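# How Robots Learn to Pack at Hulledero

A guide for young readers, prepared by the Hulledero packing center

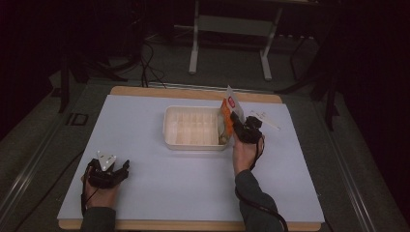 Will the robots pack everything by themselves one day? Nélida Vergara was asked this by a class of children in June, and she replied that she did not expect it. Some jobs at the center suit a machine well, she told them, and others still need a person who can look at a strange-shaped parcel and decide what to do.

## What is automation?

Automation means letting a machine do a job, or part of a job, that a person used to do. A dishwasher is one kind of automation. An elevator door that opens when it reaches your floor is another.

At Hulledero, people pack snacks and small goods into boxes for stores. A robot system called Storar now helps on 2 of the packing lines.

## Why is a snack bag hard to pick up?

A wooden block keeps its shape when you lift it. A snack bag does not. It bends and crinkles, and it may tip over when it is held by one side. If the fingers squeeze too hard, the chips inside can break. If they squeeze too gently, the bag can slip.

Your own hands learned to handle things like this when you were very small. A robot has to be taught.

## Who teaches the robot?

Workers do. A worker holds a gripper in each hand. A gripper is a tool with two fingers that open and close. The worker uses it to lift a bag, just as the robot will need to do with its own gripper.

The same task is repeated many times. One lesson lasts 15 minutes, and then the worker takes a rest. A set of lessons has 72 tries in it. Tries that go wrong are kept too, with a note saying what happened.

## What has changed for the workers?

Before Storar arrived, packers on these lines did the same lifting movement for most of the day. Many had sore wrists by the evening. Now the robot does part of that lifting.

The people have new tasks. They teach the robot, check the finished boxes, and stop the line when something is wrong. Eight packers have completed the training for this work, which took about a month.

Some changes were difficult. Several workers were worried about losing their jobs, and the center held meetings to hear them. Others miss talking with the person who used to stand beside them. The lunch break was made longer after they raised this.

## Words to know

**Gripper:** a tool that holds things, as a hand does.

**Packing line:** a place where goods are put into boxes, one step after another.

**Task:** a piece of work to be done.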